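Notes on Putting a Family's Papers in Order

31 January 2021

Filed under: Household, Records

Readers of this page will recall that in an earlier entry I undertook to report on the family papers once the first stage of sorting had been completed. That stage is now complete. The present entry sets out what was received, how it was arranged, and which matters remain open.

The papers came to me from the house in Drelten when it was sold. They had belonged to my great-aunt, Vibeke Overgaard, who kept the family's letters for most of her adult life and who also kept a good deal that was not letters. They arrived in three suitcases and a hatbox. No list was enclosed. A label on the largest suitcase read "Jusham, spare room," in her handwriting, and this has been kept with the papers as evidence of where they were stored before Drelten.

General condition

The condition of the papers is fair. The hatbox had been kept somewhere damp at one time, and the bottom layer of envelopes had stuck together. These were set aside and have not been forced. The suitcases were dry and clean apart from rust on the paper clips, all of which have been removed. Where a clip held several sheets, the sheets were folded into a single piece of plain paper with a pencil note saying so.

I would ask any relative who still holds letters from the same years to refrain from using adhesive tape on them. Several of ours were mended with tape, evidently with good intentions, and the tape has turned brown and taken some of the ink with it.
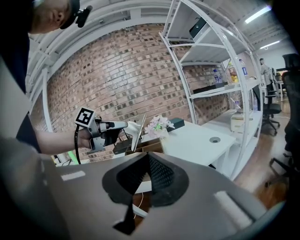 How the letters were arranged

Two methods were considered. The first was to file every letter by date, regardless of who wrote it. The second was to file by writer, and then by date within each writer. My sister favored the first on the grounds that it would read like a diary of the family. I favored the second, and as the papers are in my dining room, the second was adopted.

The count stands at 223 letters. Of these, 90 are from my grandfather, written during the period when he worked for the Mogensen shipping office and was away for long stretches. His are the easiest to place, as he dated every one in the top right corner and numbered the pages. The remainder are from cousins, neighbors, two former teachers, and a person who signs only as "P." and who appears to have been owed money.

Undated letters were placed by postmark where the envelope survived. Where it did not, I relied on what was mentioned inside. A letter describing the new stove must come after the letter complaining of the old one. Five letters could not be placed by any means and have been given a folder of their own, marked "Undated," at the back of the last box.

It should be recorded that I made one serious error in the early days of the work. I took the letters out of their envelopes and stacked the envelopes separately, intending to save space. It took most of a weekend to match them again, and I am not certain of every pairing. Anyone starting on a similar task is advised to leave each letter with its envelope until it has been read, dated, and entered on the list.

Items other than letters

The following were also found and have been kept:

Recipe cards, most of them for preserves
A school report, with remarks on penmanship
Receipts from a draper in Jusham
A program from an amateur performance at Prikudine Hall
Seed packets, empty, with notes on the backs

The seed packets were nearly discarded. On closer reading, the notes on the backs turned out to record the weather in May over several years, along with what was planted and what failed. They have been filed after the recipe cards. I have since tried her dates for beans and found them too early for my own garden, which is on a north slope.

Newspaper clippings were copied onto plain paper and the originals moved to a separate folder, as newsprint stains whatever lies against it. I did not keep the magazine pages, with the exception of one knitting pattern on which she had corrected the stitch count.

The reading list

A typed list has been prepared giving the writer, the date, the place of writing, and a single sentence on the contents of each letter. The sentence was limited on purpose. In my first attempt, the entry for one of my grandfather's letters ran to 1000 words, and at that rate the list would have been longer than the letters.

Copies of the list may be had by any member of the family on request. The letters themselves will not be lent. They may be read here, at the table, with clean hands and a pencil, and tea will be served in the other room.
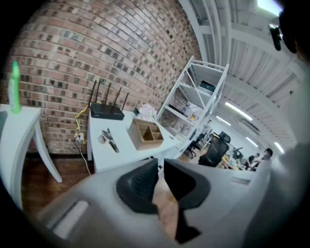 Red-brown brick, with lighter tan and darker charcoal bricks in places.

Matters outstanding

The stuck envelopes from the hatbox are to be shown to a paper conservator when an appointment can be arranged. I have had one estimate by telephone and am waiting for a second.

The identity of "P." has not been settled. My cousin believes it to be a Mrs. Prikudine, of the family after whom the hall was named, and points to a receipt in which that name appears. The handwriting on the receipt is not, in my view, the same. I would be glad to hear from any reader who holds a letter signed with the full name, even a short one.

There is also the question of my own generation's messages, almost none of which are on paper. I have begun printing a small number at the end of each year, chiefly those concerning births, moves, and illnesses, together with one or two that made me laugh. They are kept in the same kind of box as the rest, and the list has been extended to include them.

A further entry will follow once the conservator has given an opinion. Corrections to the dates may be sent to me in the usual way.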